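4.2 Household chores outside the demonstration
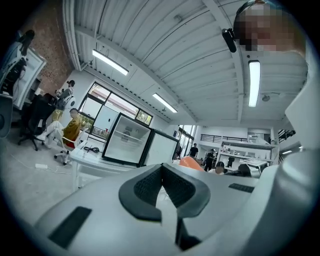 Figure 3. View from the hand-held gripper, fingertip pad at center, with the work area behind it.

Can a machine do ordinary household chores yet? Only a few of them, under supervision, and at a pace most people would not put up with at home.

The claims we set out to check are stronger than that. Kiveck describes its arm as ready for "everyday domestic tasks," and the Clelonov group reports that a policy trained on human demonstrations carries over to kitchens it has never seen. Both rest on success rates measured in the developers' own rooms. Neither report says how often a person stepped in to move a chair or restart the software, and we were unable to get those numbers by writing to the authors.

Our own trials used 4000 demonstrations recorded with the hand-held gripper. We discarded 1311 of them, mostly for tracking loss or for an operator who changed her mind halfway through a task, and trained on the remaining 2689. The tasks were dull on purpose: open an appliance door, put a cup on a shelf, coil a cable, wipe a table. Castellanos wrote the scoring rules before any policy was run, and Degefa scored the trials without knowing which policy was in use.

Door opening did best. The policy pulled the door past the halfway point in 66 percent of trials, which looks respectable until one asks what happened next. A door that is open halfway is of little use to someone holding a carton of milk. When we required the door to be opened fully, an object to be placed inside, and the door to be shut again, the rate fell to 15 percent. Most of the loss came at the last step. The arm let go early and backed off, and the door stayed ajar.

Cable coiling was worse, and we do not report a rate for it. The two of us could not agree on what counted as a coil, and the policy seldom produced anything that made the argument worth settling.

It may be objected that more data would close the gap. We don't know, and we doubt that anyone does. Doubling the training set from half to full size helped with grasping and did almost nothing for the order of steps. The failures we saw were seldom failures of the fingers. The arm would pick up the cup well and then carry it to where the shelf had been in the earlier trials. Doucet makes a similar complaint about shop-floor bin picking, where parts are handled correctly and then delivered to a tray that has been moved by a hand's width.

The Grivgate benchmark does not catch this kind of error. Its tasks end at the first contact or lift, and the fixtures are bolted down. A high score there tells a buyer that the arm can take hold of things. We would ask for two further numbers in any report on chores: the rate at which the whole job is finished, and the minutes of human attention spent per finished job. In our door trials the second number was larger than the time a person needs to do the job by hand, even leaving out setup.

Section 4.3 repeats the shelf task with the furniture moved between trials.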